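Packing Bench, Line 2: Photos From Our First Season With the Arms

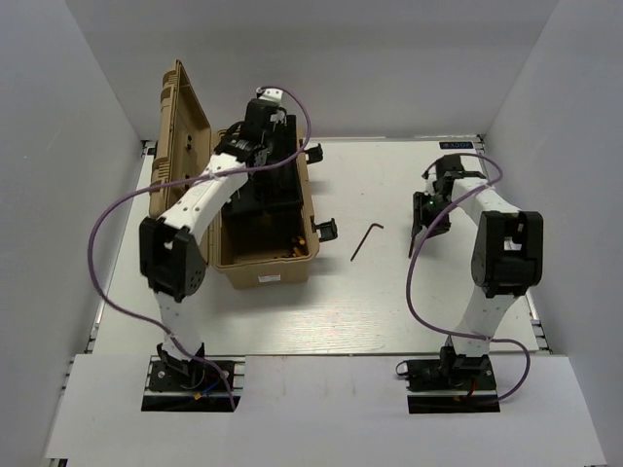
Posted by Jo Tan, bench lead, Ollutier Tool Kits
17 June update to the gallery started in November

Two arms, one open toolbox, and a hex key lying on the table between the box and the right arm. The left gripper is down inside the box at the black insert tray. I have looked at this bench every working day since November and I still stop to watch!

We put together tool kits for repair shops and for people who fix things at home. Each kit is a plastic box, an insert tray, and whatever goes in the tray. On a good day we send out 200 of them. Until last fall every one was packed by hand from start to finish, and I packed a lot of them myself, so I have opinions about the latches on those boxes (I have even stronger ones about the trays).

A few notes to go with the photo, for everyone who has been asking.

The tray
Trays are the part of the job that used to wear us out. You lean in, you work the tray in or out, you lean in again. By the end of a shift my wrists knew how many we had done. Giving that step to the arms was the first thing the crew asked for, before anybody upstairs had a plan for it, and I love that it came from us.

The walls
The plain gray walls go around three sides of the table. Some of us thought the bench would feel closed in, but the front is where you stand anyway, and I've come to like how easy it is to spot a part on that white top. Our old bench was brown and scratched and ate small screws for breakfast.

The cables
Yes, they're purple, and yes, they loop all over the place. The one on the left swings out wide across the table before it comes back to the base. New people always ask if they should tidy them. Please don't! The arms need the slack to reach, and Dato, the shop that set up the bench for us, showed us how much to leave.

The green light
There's a little green LED on the side of the right gripper. Visitors always point to that first. Kids on family day wanted to know if it was an eye.

What changed for us
Nobody on the line lost hours, which was the big worry in November and a fair one. We went from four people packing to two packing and two on checks and repairs, and we trade places every week. I got 32 hours of training on the bench, paid, on the clock. Before this I had never opened anything more complicated than a toaster. Now I can swap a gripper finger and read the fault list, and when the software (it's called Namex) asks me a question I mostly understand what it wants.

The talk on the floor is different too. We used to talk about how many boxes were left. Now there's a lot of "come look at this," and people drift over from Line 1 with coffee they're supposed to leave in the break room.

What still needs hands
Plenty. The final check is ours, every kit. So is anything that comes back from a customer, and so are the odd orders, like the batch of 25 with a different layout that a school wanted. The arms are slower than a person who has been doing this for years, and I'm fine with that. They can take the dull middle part of the afternoon and I'll take the puzzles.

What I'd like next
A taller stool on the checking side. A second shelf for empty boxes. And a sheet by the bench where people can write down ideas while they're standing there, since the best ones seem to be forgotten by lunch. If you work here and have one now, catch me at the bench or leave a note in the Line 2 tray by the time clock.

More photos when the new shelf goes up.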